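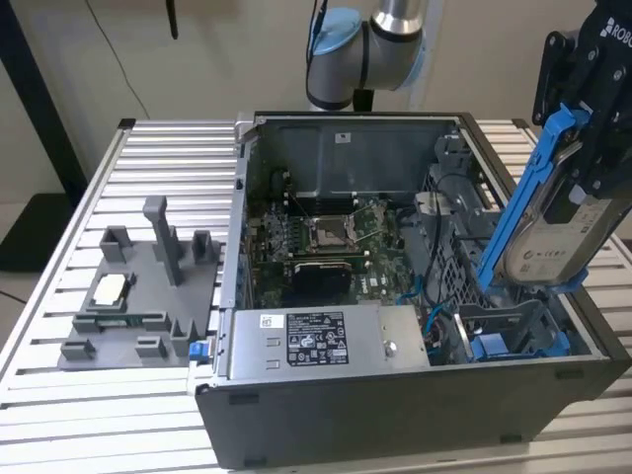 How many computers have gone out the door so far?

We've sent out 53, all of them wiped, rebuilt and tested, and all of them to households on the Vilton list.

I'm really happy with that number, and I'll say so up front, because I know the last report I sent to Trullach was a bit of a gloomy one. We had a pile of donated desktops, a shortage of shelves and no system at all for keeping track of which machine had been through which step. Things look a lot better now. The Egan Street workshop is up and running, and the Dell towers that were supposed to be our big headache have become the easiest part of the job.

Let me go through where the time has been going. Most of what we got from the office clear-out was the same sort of Dell tower, and once you've opened a few of them you get pretty quick. The tower goes on its side on the slatted table, side panel off, and then you have everything in front of you: board, power supply, drive cage, the whole tangle of cables. The drives sit in bright blue plastic carriers, so nobody has to go digging around for them (I wish every manufacturer did that!). Each drive that comes out gets a sticker with the same number as the tower it came from. That sounds fussy, but we mixed up a batch early on and spent an entire afternoon putting it right, so now it's the rule and I'm sticking to it.

Drives get wiped on a separate bench. If one passes the wipe and the health check it goes back in a tower, and if it doesn't it goes in the locked bin for Grostach to shred. They send us a certificate for every load and I've put copies in the shared folder with the rest of the paperwork. The old drives are failing a bit more often than I guessed in the application. It hasn't held us up yet, but it's eating into the parts money and I'd like you to know that now, before you see it in the spreadsheet.

Processors are the other thing. A few of the towers came to us without one, and for a while I treated those as scrap. We've changed our minds on that. They're good for parts, and when a matching chip turns up from a machine with a dead board we can make one working computer out of the two. The sockets are the scary bit. Those little pins bend if you so much as look at them, so anyone who's new watches a couple being done before trying it, and the lever stays up until the chip is sitting right. We have lost 2 boards to bent pins, both back in the early weeks.

On cleaning: we do it before testing now. We used to test first, which meant we were running dusty fans and then wondering why everything sounded like a hair dryer. Cleaning first adds a little time at the start and saves a lot more at the end.

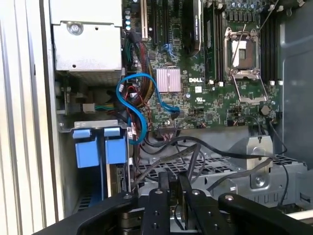 Grostach asked whether we could pull the drives out of their carriers before pickup, as the plastic has to be separated at their end and it slows the whole load down. They said it would also knock something off the handling charge. I was glad they brought it up, and I've said yes. We need the carriers anyway! A tower with a missing carrier is a real nuisance to finish, and I had already started shopping around for spares, so that's one thing I can cross off the list.

Money next. We had $1095 in the parts line at the start of this period and we've spent $400 of it, nearly all on replacement drives, with a little on thermal paste and coin cell batteries. The batteries are cheap and almost every tower needs one, so I'm going to buy a big box next time and stop ordering them in dribs and drabs. The rent on the Egan Street room is paid through the spring. I'm not asking for anything extra. I would like permission to move some of the training money over to parts if the drives keep failing the way they have been, and a quick yes or no by email is plenty.

A couple of things haven't gone so well. Monitors are still short, and a tower with no screen isn't much use to anybody, so there are finished computers sitting on the shelf waiting for a match. I've written to two more offices in Vilton that are moving this winter and I'm hoping one of them will come through. The instruction sheet that goes in the box also needs work. People called us asking which port the monitor cable goes in, and when I went back and read the sheet I could see why. The new one has big drawings and hardly any words.

For the next stretch, the plan is to get through the rest of the Dells before we open up the mixed pallet, which has all kinds of odd machines in it and is going to be slow. I'll send the updated tracking sheet in November along with the receipts. If anyone from Trullach wants to come by, mornings are best, and please wear shoes you don't mind getting dusty.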